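Home Medication Safety Check - Trondcombe Pain Support Group
Filled in by Rajitha Selvanayagam, February

I've now done this walk-through in my own house and I love how quick it is! My comments are under each item.

1. Prescription painkillers kept in a locked box or cabinet
Yes. I moved mine out of the bathroom, where every visitor could find them. The Provetti box has a combination lock, which my stiff hands manage much better than a key.

2. Bottles in original containers, labels readable
Mostly. Two labels had faded, and the pharmacist at Qudah reprinted them while I waited. Great service.

3. Tablet count matches the log
Yes, after a recount. I had missed an evening dose in the notebook - now the pen lives in the box too.

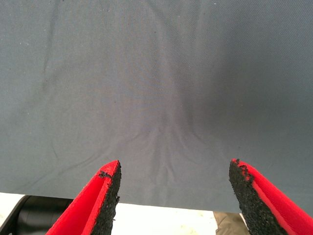 4. Naloxone in the house, in date, and everyone knows where
Yes, and please don't skip this one! Ours hangs by the back door. My husband and son both read the leaflet out loud with me, and we all learned something.

5. Unused or expired medicine removed
Partly. Three old bottles are bagged up for the drop box at Keritlow, 635 Main, side entrance, open until 5 p.m.

6. Current medication list on the fridge
Yes. It has doses, allergies and the clinic line (extension 3062).

7. No change to dose without talking to the prescriber
Discussed. If a refill is late or cut, call the clinic the same morning, before you run short.

Still to do: item 5, then recheck the log next month.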